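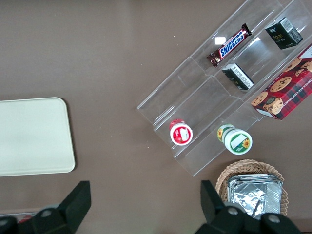
Triin Kalniņš wanted to know, before I'd even got my coat off last week, whether impulse buying really counts as economics or if it's just being hungry near a till. Good question, and it's more or less the whole of this session.

Session 3: Small shops and small decisions

Start with the corner shop. You went in for milk. You came out with milk and a chocolate bar, and if I'd stopped you at the door and asked, you'd have said you fancied one. Fine — but did you fancy one before you saw it? That gap is what I want us to talk about. The textbook word is "unplanned purchase", and I'd like you to use it in your essays even though it sounds a bit stiff.

My uncle ran a shop in Bruvstead for years and kept a notebook by the till. One March he moved the sweets from the back wall to the counter and wrote down what went. I've put his pages in the reading pack. They're messy (he spilt tea on most of them) but have a go at working out the margin on the sweets against the margin on bread. Bread is the one that surprises people.
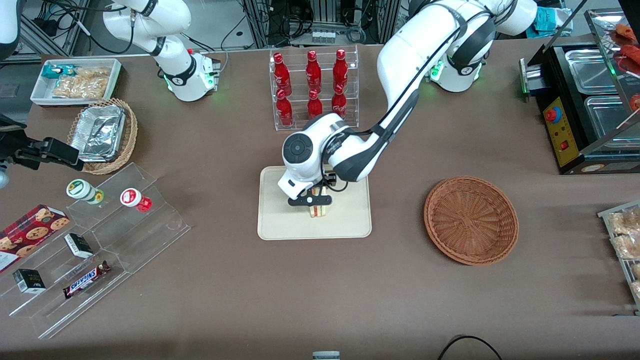
Fig. 2. Counter goods, with a sandwich above the tray.

Sandwiches are a different problem altogether. A chocolate bar will wait for months, a sandwich won't, so the shopkeeper is guessing every morning how many to order. Order too few and people go elsewhere, too many and you're marking them down by teatime. We'll do the sums on this together, so bring a calculator!

For next time: read the Adley chapter, skip the appendix, and write me 400 words on something you bought without meaning to. Guoqing Dai and Damilola Chukwu are swapping presentation slots, so Damilola goes first.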